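3. Materials and Method

The trial compared two ways of storing seed packets in the Odar teaching greenhouse: sealed tins and open mesh shelving. The aim was to find out whether air flow around the packets affects germination in lettuce and radish. Previous coursework at Zikutham had looked only at temperature.

3.1 Storage

Seed was bought as a single lot from Brito and divided into paper packets on a Wednesday. Each packet held 120 seeds. Half of the packets went into tins with the lid taped. The other half were kept in the open for 31 days, out of direct sun. Humidity was logged with a Stesell meter every 300 seconds.

Two-tier wire mesh organizer, first and third pictures.

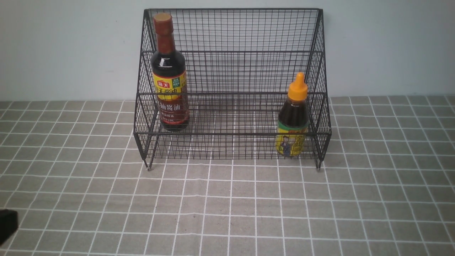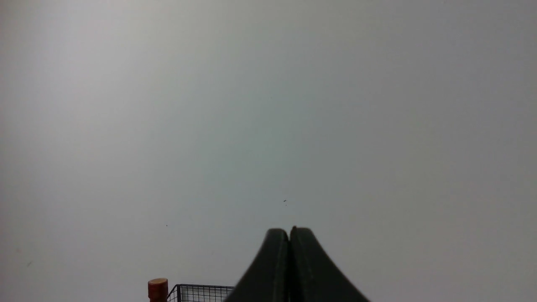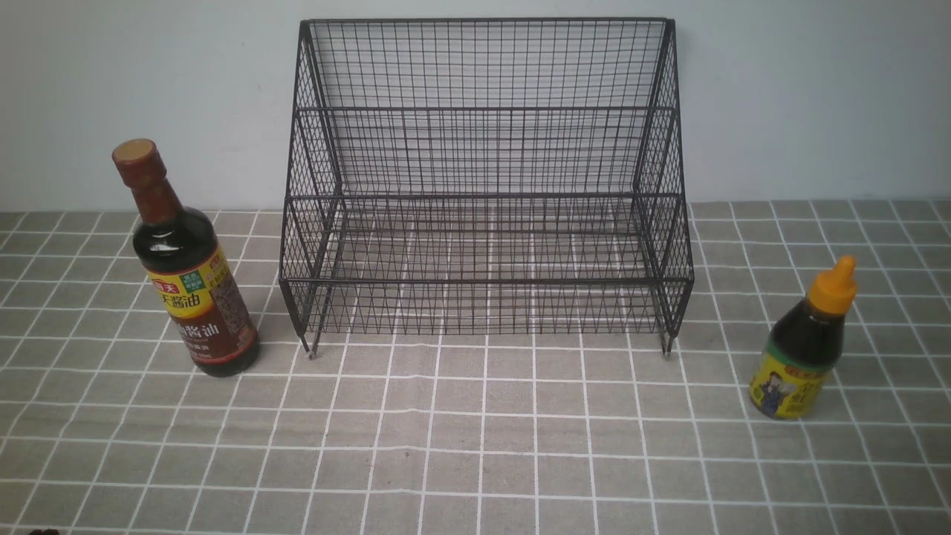 3.2 Germination test

After storage, seeds were placed on damp filter paper in covered dishes and kept at room temperature. A seed was scored as germinated when the root was visible without a lens. Dishes were checked at 9 a.m. each day and water was added by pipette as needed. More than 2,000 seeds were scored in total.

3.3 Limits of the method

The meter was moved twice during the first week, so those readings were left out of the averages. Paper packets also take up moisture at different rates depending on how tightly they are folded — this was not controlled. Radish packets were thicker than lettuce packets, and the two crops should not be compared directly.

4. Results

Lettuce from the tins germinated earlier than lettuce from the open packets. For radish the difference was within the spread between dishes.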